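Part 2: Walking and Checking the Path After Dark
From the Sallgate path lighting guide, kept up by Leokadia Duda

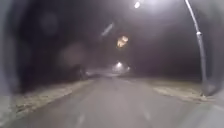
How far apart should I stop when I'm checking a lit path at night?

Stop at every lamp and again halfway to the next one. The halfway stops matter most, so give them the longer look.

Okay, so Part 1 was all paperwork (sorry!) and this is the bit I like, where you put your boots on and go outside. I've been doing the night walk at Sallgate for a good few winters now and I've written it down the way I'd tell it to you if we were standing at the gate together. Vikas Nautiyal checked the electrical bits for me, so if something in here sounds sensible about wiring, thank him.

The path is 595 yards from the gate to the Skistis building, and it's lit by 14 lamps. Numbering starts at the gate. Old plans number from the other end, and if you find one of those in the drawer please put it in recycling.

What to bring

Path sheet (the blank one at the back of this guide, printed on paper and clipped to a board)
Pencil. Pens quit on me in the cold
Flashlight with a fresh battery, plus a spare
Reflective vest
Light meter, the small Drolus one from the top shelf
Chalk or a few bits of tape for marking posts
Phone, charged, with Haris Cheema's number in it

Before you go out

1. Wait until it's fully dark. I give it an hour after sunset, and a bit more if there's snow around or a bright sky.

2. Tell somebody you're going and what time you'll be back. Two people is nicer, and one can write while the other looks.

3. Turn the light meter on indoors and check that it zeroes with the cap over the sensor. If it won't zero, change the battery and try again.

4. Fill in the top of the sheet: your name, the date, the weather, and whether the ground is dry, wet, frosty or snowy.

Note: Do write down the ground conditions! Kaiwen Cui and I once compared two winters of readings and spent a whole evening puzzling over a jump that was just frost throwing light back up. Pale ground makes a path feel a lot brighter than it is.

Walking the path

5. Start at lamp 1 with your flashlight off. Stand still for a couple of minutes and let your eyes settle. I know it feels silly, but I've skipped it and then had to go back.

6. Look along the path the way you're going to walk. You want to be able to follow both edges as far as the next lamp. There's no raised curb to help you out here, so if the asphalt and the grass start to run together, write "edges soft" next to that lamp number.

7. Look at the lamp from a little way off, never from right underneath. Is it steady? Is it the same color as the next one along? Write down anything that flickers, buzzes, or takes its time coming on.

Caution: Don't stare into a lamp head, even for a second. You'll have a spot in your eyes for ages and you can't judge the path with it. If you do get dazzled, stop walking and wait it out.

8. Hold the meter flat at ankle height, sensor facing up, and step back so your own shadow isn't on it. Let the number settle before you write it in the first column.

9. Walk to the halfway point and do the same again, second column this time. If the reading is less than half of the one you took under the lamp, circle it.

10. Look at the verges on both sides. What you're after is anything leaning in or growing up that could throw a shadow onto the asphalt. Shrubs are the usual culprits, and they always look bigger at night (to me, anyway), so note where they are and look again in daylight before you get the loppers out.

11. Now use the flashlight on the post. Check the base first, where it goes into the grass, then run the beam up as far as the collar. Loose cover, rust, fresh dents, a lean that wasn't on last year's sheet: all of it goes down.

Caution: If a cover at the base is open or missing, or you can see any wire at all, don't touch the post. Keep other people away and call Haris right then, from where you're standing.

12. Carry on to the next lamp and repeat until you reach the building. Then turn around and walk back without stopping, just looking. I catch things on the way back every single time, usually glare, because you're seeing each lamp from the other side.

Painted marks

13. On the way back, keep an eye out for the white marks on the asphalt. They fade so gradually you stop noticing. If you can't make one out from ten paces with the flashlight off, put an F beside the nearest lamp number and Bushra Pirzada will add it to the repainting list. Repainting is in warm weather only, so nothing you report in February gets fixed in February. Please report it anyway.

When you're back inside

14. Copy your circled readings into the Rind folder the same night, while you can still read your own writing.

15. For a lamp that's out, fill in a repair slip with the lamp number and your daytime phone number. One slip per lamp, please!

16. Put the meter battery on charge and hang the vest up to air.

Repair slips go in the tray by the door. For anything urgent, dial extension 158.

Last revised 6 Dec 2023. Part 3 covers cleaning the lamp heads.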